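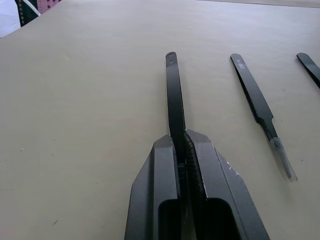 O enrolado de ferramentas, esse velho companheiro de bancada

Quem conserta telefones, relógios ou placas de circuito conhece bem o problema da gaveta. A gente guarda ali uma espátula, depois outra, depois uma pinça comprada às pressas, e quando precisa justamente da mais fina ela foi parar no fundo, debaixo de um carretel de solda. Passei anos assim! Foi numa visita à feira de reparo de Prundport, em novembro, que me rendi ao enrolado de tecido, e desde então virei daquelas pessoas que param desconhecidos para falar do assunto.

As ferramentas ESD merecem o capricho. São peças feitas para o trabalho com componentes sensíveis à eletricidade estática, quase sempre pretas, quase sempre leves, e tão parecidas entre si que de longe se confundem. De perto é outra história. Uma haste comprida e chata, com a ponta arredondada e um furinho redondo, pede para ser pendurada num gancho ou presa num cordão (eu uso o cordão). Outra tem a ponta um nada mais curva, e essa diferença mínima decide se a tampa de um aparelho sai inteira ou lascada.

Na bancada clara elas aparecem que é uma beleza. Trabalhei muito tempo sobre madeira escura e perdia tudo; troquei por um tampo bege fosco e foi como acender a luz. O preto salta aos olhos, e até um parafusinho caído se denuncia.

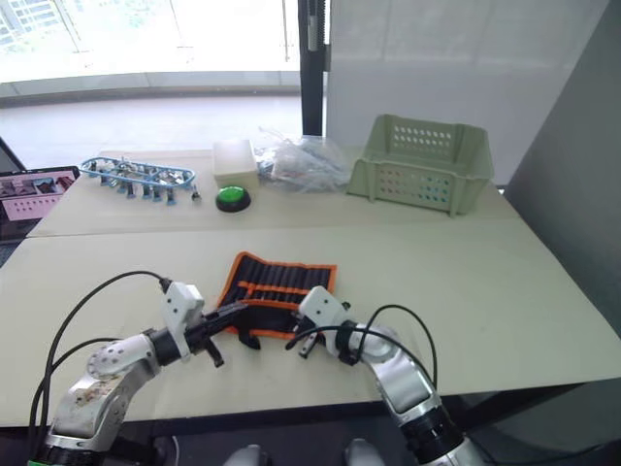 Tecido preto, debrum laranja

O modelo que mais me encanta é o das fileiras de bolsos estreitos, preto, com faixas laranja separando uma fileira da outra. Aberto sobre a mesa, parece um pequeno teclado de pano. Cada bolso veste uma ferramenta fina, e o laranja ajuda a mão a achar a fileira certa sem pensar muito.

Há gente fazendo coisa bonita nesse ramo. A Dutance, ateliê de costura de Norimley, corta cada enrolado sob medida e oferece uma versão de 52 bolsos que, enrolada, cabe debaixo do braço. Já a Ghasemi prefere o formato curto, para quem leva o trabalho na mochila, e reforça o debrum com 2 costuras. Testei os dois e não consigo escolher! O primeiro mora na bancada, o segundo viaja comigo.

Para arrumar, comece pelas hastes mais longas, numa ponta, e vá diminuindo. Deixe as pinças com o bico para baixo, protegido pelo pano. Evite encher os bolsos das beiradas, que são os que mais sofrem quando se aperta o rolo. E abra tudo de vez em quando para sacudir o pó, de preferência longe da placa que está em conserto. O meu recebe essa sacudida na varanda, todo fim de mês, antes de eu conferir os cordões e trocar os que já desfiaram.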